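September, bench notes, finish tests

Second coat of the Memness oil went on the pine offcuts at 8:40. Thinned it 2 to 1 this time. The first batch stayed tacky after 19 hours, so I sanded back with 200 and wiped down before recoating. 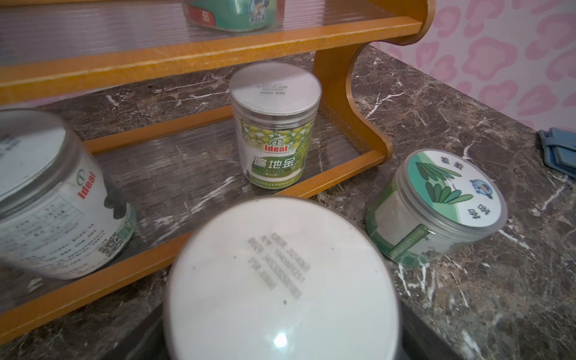
Rack with orange-amber finish, on the marble counter.

Strip 118 is still the closest match to the Ulness sample. Egilsson wax over it dulls the color too much. Leave the strips by the window overnight and check the edges before anyone stacks them. Need more lint-free rags.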